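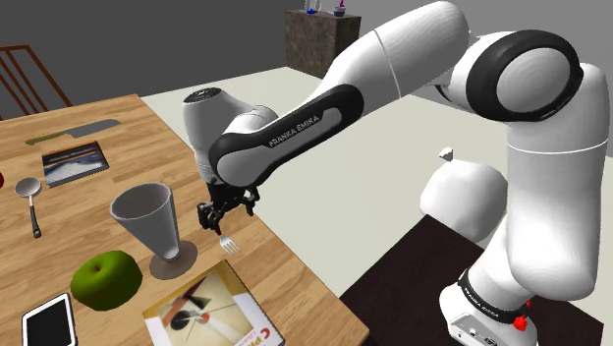

**Section 4: Good practice in simulated tabletop handling**

The project set out to write a short code of practice for students who prepare and run handling trials with a simulated arm. Existing safety rules in the department deal with real machines, and they say little on how a simulated trial should be set up, recorded or reported. As a result, two groups working on the same task could hand in results which could not be compared. The code, known as the Kerarby rules after the building in which the module is taught, is intended to close that gap.

The first draft held 21 rules. It was reduced to 14 after the mid-term review, chiefly by joining rules that overlapped. Each remaining rule was then tried against recorded runs on a table holding household items, among them a fork, a tall glass and an apple. The arm in all runs carried a two-finger gripper.

### 4.1 Approach

Rule 3 governs the approach to an object. The gripper should be brought above the item before any downward movement begins, and the fingers should be open before the final descent. Thin items call for particular care. A fork lying on a table leaves very little height for the fingertips, and a descent set only a small amount too low will bring them into contact with the wood.

Rule 4 concerns neighbouring items. Where a tall or easily tipped object stands next to the target, the path must be planned with that object in mind, even if it plays no part in the task. The earlier draft left this to the student's judgement – a wording the reviewers found too weak.

### 4.2 Records

Every run must be stored with its starting layout, its settings and the version of the scene file. Students are asked to keep failed runs as well as successful ones. Of the 178 runs reviewed for this report, almost 60 lacked at least one of these entries, and the missing entry was most often the scene version. The Horkis log template has been amended so that a run cannot be closed while that field is blank.
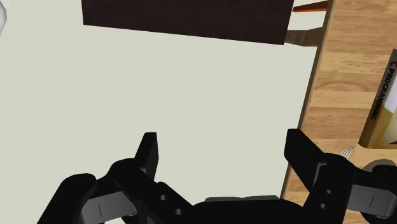
*Þorgeirsson*

### 4.3 Camera views

Rule 8 requires two views of each run: one that moves with the gripper and one that takes in the table from further off. The view from the gripper shows the space between the fingertips clearly, and is the better record of whether anything is held. It is a poor record of the table as a whole. With the gripper over the table's edge, much of the picture may be floor, and the linkage can hide part of an item such as a fork.

For this reason the code does not accept the gripper view alone as evidence that a task was completed. Both views must carry the same run number and must start at the same step. Where they appear to disagree, the marker is to consult the stored positions, and the disagreement is to be noted in the report.

### 4.4 Wording of results

Results are to be given in plain terms. "Grasped" means that the item was held clear of the table for the full period set in the task sheet. "Touched" means contact without lifting. Terms such as "nearly grasped" are not to be used in tables, though they may appear in the written discussion.

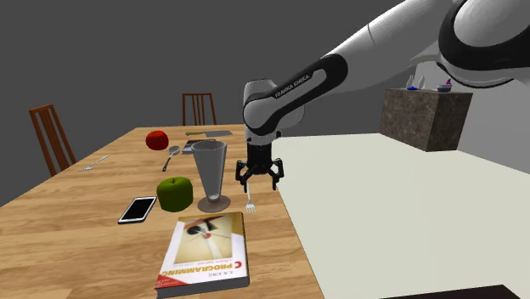 Kerarby, September

### 4.5 Layout of the table

The final group of rules deals with the items themselves. Duplicates are allowed – a second fork or a second apple is a fair test of whether the correct target has been chosen – but the task sheet must then identify the target by its place on the table or, where the colours differ, by its colour. "Pick up the apple" is not an acceptable instruction when one apple is green and the other red.

Items not needed for the task may remain on the table, provided that they are listed. Knives are to be listed separately. Although a simulated blade presents no danger, layouts prepared here may later be copied on the Proltano bench, where the department's rules on sharp objects apply in full.

### 4.6 Matters outstanding

1. The code gives no limit on gripper speed near glassware. A figure should be agreed before the rules are adopted.
2. Rule 11, on random starting layouts, was tried in only 7 runs and requires further work.
3. The task sheets for the first half of the module have yet to be reworded in line with 4.5.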